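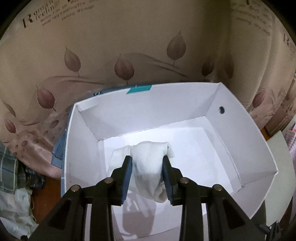
Calham Linen Reuse Scheme
Progress report to the Eltia Fund, 13 March 2025

Collections

We have taken in 2398 kg of used towels, sheets and table linen since the grant began. Most of it came from the two hotels on the seafront and from Sisay House, the care home, which joined in the second month. The leisure centre has not yet signed the agreement. Their manager has changed and we are waiting for a meeting with the new one.

Of the total, 606 kg was too worn or stained to pass on as linen. This was cut down for cleaning cloths or sent for fibre recycling. The share is higher than we put in the bid. The hotels tend to hold on to towels until they are past use, and we have asked them to release stock sooner.

Households

319 households have received a linen pack, against a target of 300 for the period. Referrals come mainly from the housing office and the school. Single duvet covers run out first every time. We have a surplus of large tablecloths and would be glad to hear from other groups that could use them.

Laundry

The second washer was out of service for nine days with a failed pump. Jumel Laundry took our loads at cost while we waited for the part, and the bill was met from the repairs line. That line is now nearly spent - we may ask to move a small sum across from transport, where diesel has cost less than planned.

Staffing

Dong-hyun Lim started as sorting room supervisor and works three days a week. He has rewritten the grading sheet so that towels and bedding are marked separately, and new starters now learn it in one morning. The part-time driver post is still open. We had two applicants and neither had the right licence.

Next period

We plan to open the Saturday pick-up point in April, subject to the lease on the unit being signed. The landlord's solicitor has our comments on the draft. The next set of accounts will follow with the claim form.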